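Module 5: Planning community health services in small towns
Handout for the second part of the lecture

In the first part we spoke about how a hospital is financed. Now we look at the place where most people meet the health system, the local clinic, and we ask who decides if it stays open.

Our case is the valley of Lavden. It has three villages and one clinic, in Brerdale. The nearest hospital is in Drenent. Last year the clinic registered 772 patients, and 479 of them were over retirement age. Please keep these two numbers in mind, they come back in the exercise. 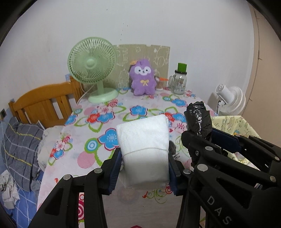
Reading time: 3 minutes

The health authority proposed to close the clinic and to send a nurse to the homes of patients instead. On paper this model is cheaper. But the cost of travel was calculated from the summer roads, and in February the road to Usuga is often closed. The residents noticed this before the planners did.

Terms you should know for the seminar:
Catchment area - the area from which a service receives its patients.
Unmet need - care that a person needs but does not receive, for any reason.
Consultation - a formal period in which the public can comment on a plan. It is not a vote.

Students often mix up need and demand. A person who stopped asking for appointments has no demand in the statistics - the need is still there.

Exercise: write one page on how you would measure unmet need in Lavden. Say which data you would ask for and from whom. Bring a printed copy to the seminar, and read chapter 3 of the course reader before you start.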